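News > Competitive > Fighting Games > Rules and Formats

Plasow Open changes its bracket format

2020-11-22

The Plasow Open has published a revised ruleset for its next online season. The main change is to pools. Players will now be placed by results from the previous 4 events, where the old system used a single lifetime rating. Entries are capped at 200 per region, and check-in closes before the first pool is drawn.

Matches up to the top eight stay at best of three. Winners final, losers final and grand final move to best of 5. A player who loses a game may change character or stage, but the choice has to be made before the rematch screen times out.

Connection rules are also stricter. Wireless play is banned in all rounds. Either player may ask for a connection test before game one, and a match that fails the test is moved to the Hartono relay server. If it fails again there, the bracket admin decides whether to postpone. Admins may ask for a replay file up to the end of the same round.

"Most of the disputes we handled in July came down to the word 'lag', which the old rules never defined," said head admin Nabila Tjoa. "The new text gives a delay value, and the admin reads it off the server log."

The last open season drew 909 entries across all regions. Stillow, which ran its own side bracket that season, will use the same rules and share the seeding list. Etum remains the stream host for the top eight.

Controller rules are unchanged. Macros and turbo functions are not allowed, and players using custom layouts must list them at sign-up.

Recent items
Stage list update for the winter season
Etum stream schedule
How seeding points are counted

Get the bracket newsletter by email. You can unsubscribe at any time.
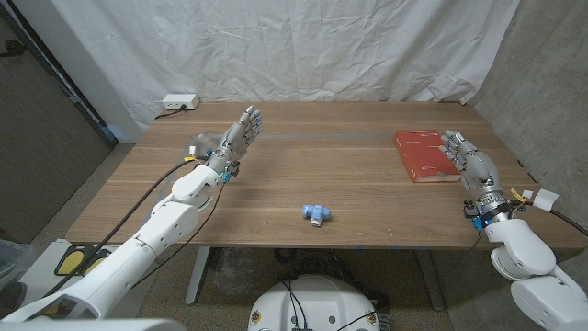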